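Can't tell which slot to put my old graphics card in

Posted in Desktops & Upgrades
Asked by Melaniia Stasiv
1,073 views

Hi all! I've been handed an old desktop by my brother-in-law, who was about to take it to the dump, and I'd love to turn it into something my kids can do homework and play a few older games on. It has no graphics card in it, but I have one from my last PC sitting in a drawer (a full-length one, takes up one slot, no extra power plug on it).

My trouble is that I opened the side and there are way more slots than I expected, and they're not all the same color or the same length. I was picturing one slot and one card and being done in five minutes. The manual is long gone, and whatever sticker used to be on the case has been peeled off. Is the color supposed to mean something? And do I need to change anything in the settings before I put the card in, or do I just push it in and hope?

I also have a little Wi-Fi card that came with the desktop in a baggie. I have no clue where that goes either. The gold edge on it is tiny compared to the graphics card.

Thanks in advance, I'm pretty handy with a screwdriver but this is my first time poking around inside one of these.

Hryhorii Shevchuk

Okay, deep breath, this is easier than it looks! I've swapped cards in plenty of old towers and I still get slots mixed up when the light is bad, so don't feel silly.

A board like the one I mean has a cream-white slot on one side, then a bunch of black ones, with a bright blue one in among them. The cream one is old-style PCI. Your graphics card won't fit it, so please don't try to make it. The long blue one is a PCIe x16, and that's where I'd go first. The short black one is PCIe too, and a small card like your Wi-Fi one is usually happy in there.
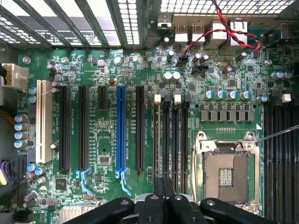 What I'd do, in order

1. Shut down, pull the power cord out of the back, then hold the power button in for a few seconds.

2. Lay the case on its side so the board faces up. Touch bare metal on the case before you touch the card.

3. Take out the metal strip at the back that lines up with the blue slot. Keep the screw somewhere safe (I use an egg cup).

4. Look at the end of the slot for the little hooked latch and make sure it's open. Some push down, some slide sideways, so go gently until you know which kind you've got.

5. Move any loose wires out of the way, but leave them plugged in. If one does pop off, stop and write down where it came from.

6. Line the card up and press evenly along the top edge until it's all the way in. Then put the screw back.

7. Plug your monitor into the card and not into the old port on the board. I lost a whole evening to that one in December.

As for color, every maker does its own thing, so go by the tiny print next to the slot if you can read it. A phone flashlight helps a lot. I wouldn't touch the settings until you've seen whether you get a picture.

Skedadden

Just put it in the longest one, they're all the same. Worked on mine.

Laston

Careful with that, Skedadden! Two slots can be the same length and still not run at the same speed, because some long ones are only wired up partway. The card will usually work, only slower. Melaniia, there should be a model number printed somewhere on the board itself. Search for that plus "manual" and you'll probably find a PDF with a drawing of all the slots.

Also check what power supply you have before you buy anything bigger later on. Mine is 500 watts and it's been plenty for a card like yours.

Melaniia Stasiv

Found the model number and the PDF, thank you both! Going in after the kids are in bed.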